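Homeowners wanted - kitchen and bath redo diary, fall round

Posted 8 Sep 2024

Hi all. Quick one, we're behind already. Enari is looking for people who are about to tear up a kitchen, a bathroom or a laundry room and are willing to write down what it's like while it happens. Paid. Details below, please read to the end before you email, most of the questions we got last round were answered on the page.

What it is

A renovation diary. You keep notes and take photos for as long as the job lasts, we put it up on the site in installments. Regular houses, regular budgets. Condos fine. Rentals fine too if the landlord has signed off in writing (we will ask to see it).

The June round was mostly kitchens, so bathrooms go to the front of the line this time. Especially small ones. Especially small ones with a tub that has to come out through a door it doesn't fit through. Laundry rooms and mudrooms also welcome, we've had only a couple and people keep asking.

Who we want

Owners or long-term renters in Jiltitz or Gosa, or close enough that one of us can drive over and back in an afternoon. Work has to start before the end of the year. Doesn't matter if you're doing it yourself, hiring out, or half and half. Half and half is probably the best reading, to be fair.

You don't need to be a writer. We edit. You do need to be OK with saying what things cost, and with saying when something went wrong. If the tile was cut wrong and you lived with it, we want the tile.

No contractors, designers, realtors or anyone selling a product. Sorry. Nothing against you, there's a separate page for trade.

Not for us this time: full additions, pools, roofs, anything that's only paint. Decks maybe in spring.

What you'd do

One entry a week while work is going on. A page or so, longer if there's a lot to tell. Skipped weeks are OK if nothing moved, just send a line saying nothing moved.

Photos with each entry. Phone is fine. Before photos are the big one, people forget them every single time and then the cabinets are in the dumpster. Take them tonight. Open the drawers and the medicine cabinet, get the ceiling, get the floor behind the door.

Keep your receipts, all of them, including the small hardware store runs. We add them up at the end and print the total next to what you planned to spend.
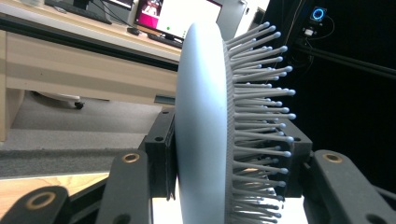
One visit from us around the middle of the job and one after. The first is short, the second takes most of a morning. You don't have to clean up for either.

And a wrap-up call once you've lived with the room for a bit. Does the fan work, do you hate the grout, that kind of thing.

What you get

$500 per household, in two parts. Half when your third entry is up, half when the wrap-up call is done. If the job stalls for reasons out of your hands (permits, back orders, a plumber who vanished) you keep the first half and we hold your spot for the second.

Up to $248 on top for dust control. Plastic sheeting, zipper doors, filters, drop cloths, whatever keeps it out of the bedrooms. Send receipts, we pay them back with the next payment. This is new, the June people asked for it pretty loudly.

You also get access to the tool shelf at Espiritu, free, while your diary is running. Tile saw, shop vac, two sizes of ladder, a floor sander that is always out so reserve early. Pickup only. They need a driver's license and a deposit, you get the deposit back when the tool comes back clean.

We do not pay for the renovation itself, and we don't pick your materials or your contractor. We also can't give advice on permits or wiring. Call your building office.

The fine print, sort of

Your name doesn't have to be on it. First name, initials, made up name, all fine. We leave out street names and house numbers no matter what. You see every entry before it goes up and can ask for changes. Once it's up it stays up, so look at it properly.

Photos stay yours. We get to use them on the site and in the yearly printed booklet, nowhere else without asking.

Everybody grown up who lives in the house needs to say yes. Please ask them first and not after.

There are 5 spots. If we get more good ones than that we keep a waiting list, and people do drop out, so it's worth being on it.

How to apply

Email the diary desk through the contact page, subject line "Fall diary". Put in:

Which room, and how big, a guess is fine
What's wrong with it
What you plan to do and who's doing it
Rough start date
What you want to spend
2 photos of the room as it is today, don't tidy
How many people share the room (matters a lot for bathrooms)

A few sentences for each is plenty. No attachments bigger then a normal phone photo please, the inbox chokes on them.

We read them as they come in and close when the spots are full. You'll here back either way, usually inside two weeks. If you applied in June and didn't get in, you can send the same email again, just update the start date and the budget.

Questions about the tool shelf go to Espiritu and not to us, we don't have the key.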